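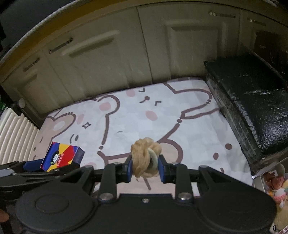
Fig. 7. Beige fabric scrunchie, with a small colorful carton at left.

Section 9: Sorting and Storing Hair Ties and Small Boxed Items

You've built the Drenedon drawer organizer, so now comes the fun part - filling it! Small soft things like scrunchies are a joy to put away once each one has a place, and the shallow front tray was made for them.

Before you start

Empty the drawer completely and wipe it out with a dry cloth. Check that the front tray clicks down on both sides. If it rocks, go back to Section 2 and reseat the rear clip.

Filling the front tray

1. Gather all your scrunchies and hair ties in one pile, including the ones from coat pockets and the bathroom shelf.

2. Pull off any stray hair and snip loose fibers close to the fabric with small scissors. Don't tug them, or the seam may open.

3. Pick up each scrunchie by its sides and let the ruffles bunch up naturally. It doesn't need to be flat or perfectly round.

4. Set it in a cup with the center opening facing up. You'll be able to see the color and grab it with two fingers on a busy morning.

5. Keep one scrunchie to a cup. Thin elastics can share, and they look great sorted by color.

NOTE: Very full scrunchies, the kind with wide ruffles, may stand higher than the cup wall. Move these to the deep rear bin so the drawer can close.

Adding small cartons

6. Slide the Bituda divider into the slot that best fits your carton. You should feel it drop into place.

7. Stand cartons upright with the printed face toward you. Bright boxes are so easy to spot this way!

8. Leave a finger's width at one end of the row so you can tip a carton forward and lift it out.

CAUTION: Do not force a carton under the drawer rail. A crushed corner can catch on the rail and pull the tray loose.

CAUTION: Keep hair ties and small boxes away from babies and pets.

Care

The Trikotard liner lifts out for washing. Use cool water and mild soap, and let it dry flat before you put it back - a damp liner can curl at the corners. Replacement liners are listed under part number 1387.

Continue to Section 10 for the rear bin.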